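Frequently asked questions

Everything people ask us before they come on a walk, borrow a recorder or send in a memory. If your question isn't covered, drop us a line through the contact form and we'll add it!

What is the Pliletti Map?

It's a free online map of places that mattered to LGBT people in and near the city of Pitura: bars, bookshops, front rooms where a newsletter was folded, a swimming baths with a well-loved Sunday-night session, church halls, a launderette. Each place has a page with a short history, whatever pictures and paperwork we've been able to gather, and a recording if somebody was willing to make one. There are 1,457 entries at the moment and we add more every month.

Why is it called Pliletti?

After the Pliletti Café, which stood at the bottom of the market steps and let a lesbian social group use its upstairs room when hardly anywhere else would. The café has long gone (it's a phone shop now) but so many of our early contributors mentioned it that the name more or less picked itself.

Does a place have to be famous to go on the map?

Not at all, and we'd love more of the ones that aren't. Some of our favourite pages are about bus shelters and kitchens. If it was somewhere people met, organised, danced, argued, fell in love or got a bit of peace, send it in.

Does the building need to be still standing?

No. A good many of our sites have been knocked down or changed beyond recognition. We mark these with a hollow circle, and where we can we add an old street plan so you can work out where the front door would have been. It's a strange and lovely feeling to stand on the spot.

How do I add a place?

Use the "Suggest a place" form. We need a name or description, a rough location, the years you remember, and how you know about it. Second-hand stories are welcome as long as you tell us that's what they are. Please don't worry about spelling or exact dates. A reader will check what they can against trade directories, newspapers and the Nkosi Collection, and then write back to you.

What is the Nkosi Collection?

Boxes and boxes of flyers, minutes, badges, diaries and helpline logs, held in the reading room on Molov Street. You can see most of it by appointment. The helpline logs are closed to readers, as callers rang in confidence, but we've written a guide to how the line was run, who staffed it and what the training involved. It's a cracking read.

I'd like to record my memories. What happens?

First we have a chat, with no recorder running, so you can decide if you fancy it. If you do, we'll set a time, at the reading room or wherever suits you. A session is usually 2 hours with a break, and you can stop whenever you like. You'll get a copy of the recording to listen to before anything goes online, and you can ask for parts to be taken out or for your name to be changed.

Can I do it by telephone?

Yes! Lots of people prefer it, and the conversations can be wonderful. A landline often gives us a clearer sound than a mobile. We'll ring you, so there's no cost at your end.

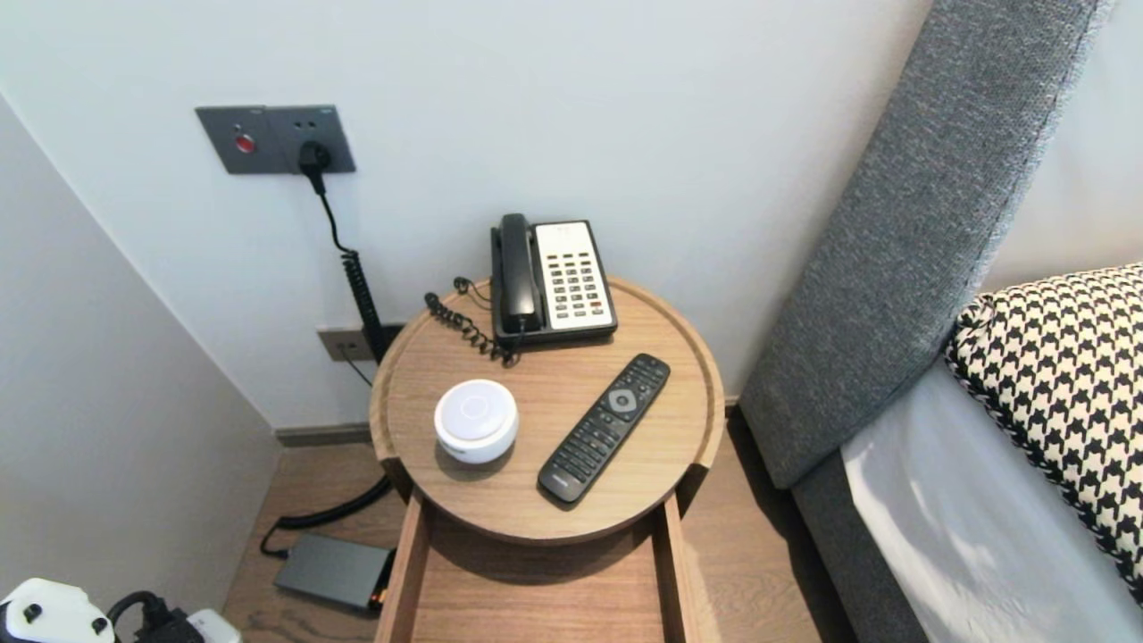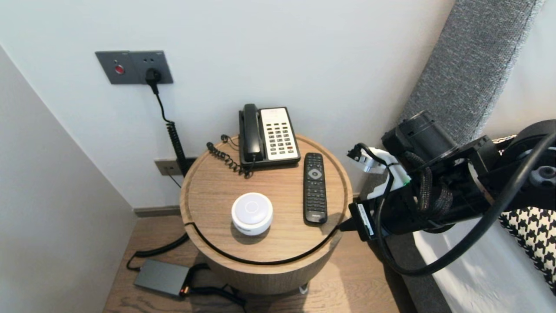 Corded desk phone on a round side table.

Do you run guided walks?

We do, from April to October. There are 2 routes. The Market Walk is flat and takes in the café site, the old bookshop and the courthouse where the licensing protests were held. The Hill Walk is longer, with steps and cobbles, and finishes with a terrific view over the docks. Both start at 11 am outside the reading room.

How much do the walks cost?

Tickets are £5, and free if you're under 18 or not in work. Please book, even for a free place, as we keep the groups small enough for everybody to hear.

Are the walks step-free?

The Market Walk is, and there's a loo with level access at the halfway point. The Hill Walk isn't. We've made an audio version of it that you can enjoy from a bench or from bed, with street sounds recorded along the route.

Can I bring a school or youth group?

Please do! Tell us the age of the group and what they've been studying. We can shape a walk round protest, music, the press or local councils, and there's a pack of copied documents to use afterwards in class.

Can I use your pictures and recordings?

It depends on the item. Each page has a rights note at the foot. Many flyers can be used freely in schoolwork and local talks, but recordings belong to the person speaking, so you need to ask us and we'll ask them.

I've spotted a mistake. Who do I tell?

Us, and thank you! Use the "Something's wrong" link on the page in question. If two people remember a thing differently and we can't settle it, we print both accounts.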